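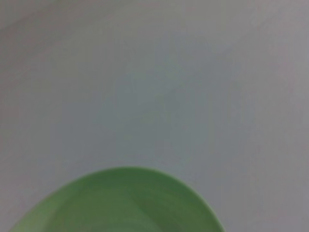
TROREX SETS OUT EQUIPMENT BUDGET FOR TABLE CLEARING ARMS

For immediate use from 9am

Trorex, the contract catering firm, has approved spending on robot arms for its canteen kitchens and is asking suppliers to come forward before the December cut-off. Eight arms in the first order. Three sites. The money is in this year's equipment plan and does not depend on the result of the lease review, which is a separate matter and will be announced separately.

The arms will pick up plates and bowls from a flat surface and pass them to the wash line. Nothing else is in scope for the first order. No cutlery, no glasses, no trays. Suppliers who have already written in offering tray handling are thanked and asked to hold that for the second round.

"We have spent a long time looking at machines that do everything and cost accordingly," said Emese Pap, head of equipment planning at Trorex. "What we want is a plate off a table. Then another plate. We'd like to know what that costs over the life of the machine, spares included, and we'd like the figure on one page."

What is being bought

The order covers the arm, the gripper, a small camera at the wrist, the mounting, and the first set of spares for each. Software licences must be priced for the full term and shown on their own line. Trorex will not accept a quote where the licence is free in year one and "to be agreed" after that. Two of the earlier quotes were set out that way and both were sent back.

Installation is to be priced per site, as the three kitchens differ. Bilum has a low ceiling over the clearing table and a floor drain where most people would want to put the base. Dudás is the largest of the three and will take half of the order. Imano is a new build, so the power and the fixings can go in where the supplier wants them, provided drawings arrive before the floor is laid.

Running costs

Each kitchen manager will carry the running costs from the site budget; the purchase itself comes from the centre. This is a change from how Trorex bought its dishwashers, where everything sat centrally and sites had little reason to report a worn part early. Managers have been told what they can expect to pay and have been given a line for it. Gripper pads are treated as a consumable, like filters. Wrist cameras are treated as a repair.

Trorex has set aside money for 197 hours of operator training across the sites, to be used in the first six months after handover. Unused hours do not roll over. Suppliers should say who does the training, where they travel from and whether travel is in the price.

Tableware

A point that has come up in nearly every supplier call, so it is dealt with properly in this notice. Trorex does not intend to replace its plates to suit a machine. Any arm offered has to cope with what is on the table now, and new crockery is not in the budget. If a supplier believes a change of plate would bring the price down, they may put it in as an option, costed, on a seperate sheet.

Table surfaces are a different matter. There is a modest sum for resurfacing and suppliers may ask for a colour or finish. Reflections and soft shadows have been raised by more than one firm as something a close camera can struggle with, and a plate that is only partly in view at the start of a reach is an everyday thing and must be handled. 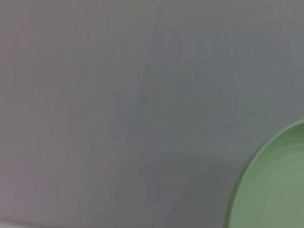 Trorex Trade Notices — Issue 6, page 3

A green plate on a grey surface, with only part of the rim in view, is a fair picture of the work at hand. Suppliers are asked to say in plain words what their arm does from a starting view like that one. Does it back off and look again, does it move across, does it call for a person? How long does it take? There is no right answer being looked for but there does need to be an answer, and it needs to match what the machine does on the acceptance day.

Acceptance

Each site will run its own acceptance. The supplier sets up, the kitchen manager lays the table, the supplier does not touch it after that. Payment is split: part on order, part on delivery, the remainder on a signed acceptance sheet. Trorex is aware that some smaller firms find this hard on cash flow and will talk about the size of the first part. It won't talk about dropping the last one.

"A good demonstration at the supplier's own bench is pleasant to watch," said Pap. "I can't sign off an invoice on it. It has to be our table, our plates and our lighting, and the person pressing start has to be one of ours."

Lease or buy

Trorex will look at lease offers alongside outright purchase. Lease offers must show the total paid by the end of the term, the cost of leaving early and what happens to the arm afterwards. Offers priced per plate will also be read, though the planning team has some doubts about these — a slow week in a canteen is a slow week for everyone, and most per-plate offers seen so far came with a minimum charge that took away the point of them.

Second-hand and refurbished arms are allowed at Bilum and Dudás. Not at Imano, where the building warranty asks for new equipment thoughout. Refurbished units need a service record and the same spares promise as new ones.

Staffing

No kitchen posts are being removed in connection with the order. Clearing staff at the three sites will move to serving and prep during the hours the arms are working, and the rota changes have been discussed with them. Site budgets for wages are unchanged in the plan.

How to respond

Quotes should be sent to the Trorex equipment planning desk by noon on the closing day given in the supplier pack. One page for price, one page for spares and service, and as many pages as needed for drawings. Please do not send video links in place of written answers. The desk will confirm receipt of each quote but cannot give feedback by phone while the round is open.

Site visits can be booked through the same desk. Mornings only at Dudás, which serves a late lunch and needs the floor back by eleven. Bring safety shoes, the sites do not keep spares.

A second round, covering trays and possibly glasses, is pencilled in for next year's plan. It has no budget line yet and suppliers should not price against it.

About Trorex

Trorex runs staff canteens and small production kitchens for offices, colleges and factories. Its equipment planning team buys, maintains and retires kitchen machinery for all sites.

Press contact

Emese Pap, equipment planning, Trorex. Calls between 2pm and 4pm please, email at any other time. Supplier packs on request.

ENDS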